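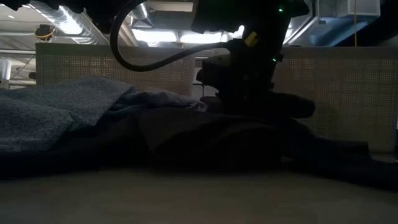
The arm over the test pile, gripper down in the cloth. Patterned piece on the left, dark piece underneath.

The goal for the cloth station has been the same since December: take one piece of fabric from a mixed pile, lift it clear, and put it down on the other side of the table without dragging its neighbor along. Folding comes later, if it comes at all. I have been working on the picking step in the shared workshop on Tuesday evenings, and this post covers the gripper approach, the cable routing and the lighting, in the order they cost me time.

The fabric first. I started with tea towels and gave up on them because they were too easy. They are small and stiff, and they hold a ridge long enough for almost any finger to close on it. The current pile is two large pieces, a blue-grey one with a pattern of outlined circles and a very dark plain one. The dark one is the difficult case. It slumps into wide folds, and the depth estimate over it is poor whenever the light is behind the arm.

The pick routine, which I call Su in the code for no good reason, works like this. The arm comes down vertically over the chosen point with the fingers open. It keeps moving at slow speed until the motor current rises past a threshold, then backs off 3 mm and closes. Backing off matters. Without it the fingertips stay loaded against the table and closing them pushes the cloth flat instead of gathering it. I tried a fixed height for a while, but the pile is a different thickness every time, so contact detection won.

Choosing the point is cruder than I would like. The planner looks for ridges in the height map and scores them by length and by distance from any color boundary. The boundary term is there to avoid the spot where one piece tucks up against another, where the gripper tends to take both. It works on the patterned cloth, which gives the segmentation something to hold on to. On dark cloth over dark cloth it is close to guessing.

The log now holds 2,576 pick attempts. I label each one by hand afterward as single, double, miss or slip. Singles are at 67 percent over the whole log, which includes the early weeks with bad fingertips. Misses are mostly on flat areas. Doubles are mostly at overlaps. Slips were a fingertip problem, and went down a lot once I glued thin silicone sheet to the inside faces and stopped sanding it.

Cable routing took an entire evening and I would do it earlier next time. The main cable leaves the upper part of the arm, makes a wide loop and comes back in near the middle. I had it much tighter at first, tied along the body every few inches, and the wrist would stall at one end of its travel with no obvious cause. The fault log blamed the joint. It was the cable running out of slack – a longer loop fixed it. The cost is that the loop swings, so I lowered the acceleration limit on the fast moves. I also added a keep-out zone above the table so the planner does not sweep it into anything.

Lighting is still open. The ceiling lights sit behind the arm from where the camera is, and they are bright. Auto exposure goes with the lights, the arm turns into a silhouette, and the dark fabric loses nearly all its texture. Fixed exposure set for the cloth blows out everything above the perforated panels, which I can live with, since nothing useful is up there. What I can't fix in software is the gripper's own shadow in the last inch of the descent. The next thing to try is a small diffused lamp at table height, aimed across the folds so the ridges pick up an edge.

The table surface is pale and smooth, and I am keeping it that way. I had a grey felt mat down for a few sessions, on the theory that it would be kinder to the fingertips. It also moved with the cloth, and the contact threshold became useless because the felt compressed first.

Jurgita Kütt asked in the comments on the last post whether I had considered suction. I did a short test with a borrowed cup. Woven cotton leaks too much air for the pump I have, and on the thicker folds it would not seal at all. A needle gripper would probably do better on single layers, but I don't want needles on a machine I reach under.

To do before the next post:

Re-run the dark cloth set with the side lamp, same starting piles as far as I can reproduce them.
Log the current curve for the full descent and not only the peak.
Replace the left fingertip pad, which is lifting at one corner.
Move the labeling script off the old laptop.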